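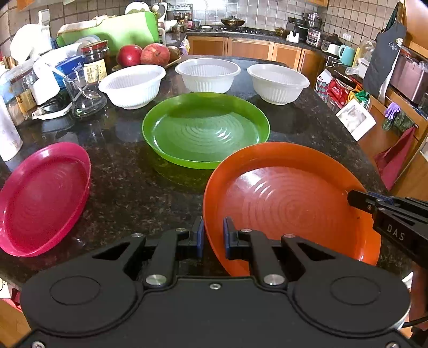 Right, I have had two hand-held grippers on my kitchen-counter test for a while now and the sales pages and I are not getting on. A thread, mostly grumbling.

What's being compared: the Skoltis pads, which are soft and a bit rubbery, against the Amach ones, which are stiffer and have a fine ribbed face. Same grippers, same trigger travel, same tableware. Only the pads change.

The claim from Skoltis is that soft pads "handle any household object". I'd like to know which household. Mine has plates in it, and plates are mean.

Think about what a plate gives you. A thin rim, curved, sloping away from the fingers, and all the weight on the far side of wherever you grab it. A block of foam tells you nothing about this. Neither does a tennis ball, and yet every pad video I've watched has a tennis ball in it.

So the test is dull on purpose. Pick up the rim with one gripper, bring the other in, tilt, hold, put it down on its base without a clatter. 20 goes per object per pad. A clatter counts as a fail. A pause to regrip counts as half.

202 goes logged as of this morning. It isn't a round number because I lost count on two of the bowls and did them again – I kept the extras in, for what they're worth.

Light plastic plates: hardly any difference between the pads. I'd expected the soft ones to win easily. They win by one clean lift, and I wouldn't buy a sandwich on the strength of that.

Where the soft pads do better is a lazy approach. Come in at a poor angle and they fold round the edge and forgive you. The stiff ones skid and you have to come back in. If your operators are new, that matters. If they've had a week of practice, I doubt it.

Where they do worse is letting go. The soft pad clings for a moment as the fingers open, and the plate comes along for the ride. Half my clatters were on the release. I have yet to see a data sheet with a figure for letting go.

Bowls next. A deep bowl means one finger goes down inside and the other stays out, so you're pinching the wall itself. Small bowls are fine with one hand. Big ones want to swing, and then you need the second gripper whether you planned on it or not.
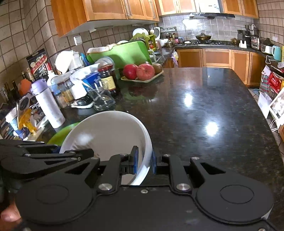

Big white bowl, one finger inside and one out, second gripper coming in from the left.

The large bowl is the only object that has split the two pads properly. Stiff pads: 6 fails out of 20. Soft pads: 2. I'll give Skoltis that one and I'll give it without sulking.

But before anyone quotes me – that's one bowl, one counter, one tired person squeezing the triggers. Change the bowl and I could well be writing the opposite thread.

The camera side. Zendance sell their wide lens as "seeing everything". It does see everything, including every ceiling light bouncing off a polished worktop. Two bright blobs on the stone and the tracking gets nervous. I turned the exposure down and the blobs stayed while the dark corners went to mush.

The wide view also bends whatever is near the sides. Bottles lean that aren't leaning. You can correct for it, and the software says it does, but I measured the same bottle at the middle and at the side and got two different bottles.

Someone asked why I don't clear the counter first. I did, in October, and the numbers were lovely. Then I put the jars and the fruit and the carrier bags back and they stopped being lovely. I know which set I believe.

Also asked: would I buy the Haverford fingers instead? I've had them in my hand once. Nice pivots, stupid price, and the only test results I could find came from Haverford.

Where I am at the moment: soft pads for big bowls, stiff pads for anything I need to put down neatly, and no opinion at all on cups, as I haven't done cups.

Pads have a wear problem too, I suspect. The soft ones feel slicker than when I fitted them. That might be washing-up liquid. Going to clean them, run the large bowl again and see if the gap is still there.

If you've done this with proper weighted crockery, please send me your fails as well as your lifts. I've got plenty of people's lifts.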